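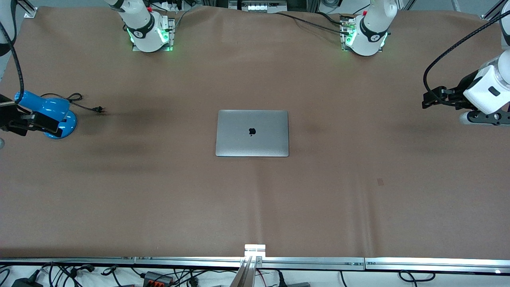 The desk task on the two-arm table: closed laptop in the middle, blue lamp on the left with its plug lying on the sheet.

How to test if a robot can tidy a desk

Many people ask me if a machine can clear up a desk yet. My answer is "some parts of it, on a good day", and I think you should measure this yourself before you believe a video. This page explains how I set up the test for a table with two arms. You need one evening and a notebook.

Step 1. Choose ordinary things

Take things which are really on a desk. I use a closed laptop and a small lamp with the cord still attached. Please do not remove the cord. A lamp without a cord is a much easier object, and then your result says very little about a home.

The laptop is difficult in another way. It is thin and it lies flat, so the fingers have no space to go under it. A person pulls it to the edge of the table and takes it there, without thinking. See if your machine has some plan like this or only presses on the lid. For the first runs use an old laptop that you can lose.

Step 2. Prepare the table

I cover the table with a plain brown sheet. Fix the sheet well at the corners. Small wrinkles can stay, as a tablecloth at home has them too, but a big fold will catch the plug.

Mark the start position of each object with a little pencil on the sheet. If you put the lamp back "more or less there", you will make it easier each time without noticing.

Step 3. Write the task in one sentence

Before you start, write what finished means. Mine is: "The lamp stands upright at the back, the cord is not under the laptop, and the laptop is square to the front edge." My colleague Li-hua Chou wanted also that the cord is coiled. We tried this in November and had to take it out again, because there was no run at all to compare.

Step 4. Do the runs

Do 50 runs. With fewer, one lucky morning changes everything. For each run write down:

start time and end time
did a person touch anything
which object failed first
where the plug was at the end

Stop a run after 20 minutes. A person does the same job in less than one minute, so this limit is already very generous.

If you help the machine, even with one finger, the run counts as failed. Melahat Kahraman, who did the runs at Skovbridge with me, was more strict than I am about this and she was right.

Step 5. Read the result

Count the lamp and the laptop separately. In our notes the lamp body was moved well in nearly all runs, and the cord was the reason for most of the failures. The usual mistake: the lamp goes to the correct place and the cord comes after it across the laptop. The machine reports success.

Use both arms if you have them. One holds the lamp and the other brings the cord. Our program waited a long time between the two actions, and I still have not found a good setting for this.

So, can it do the chore?

For a shop floor where the same lamp arrives each time in the same position, I would say yes, with somebody nearby. For a desk at home, not yet. Try the test again when you change the program, and keep the old pages of the notebook.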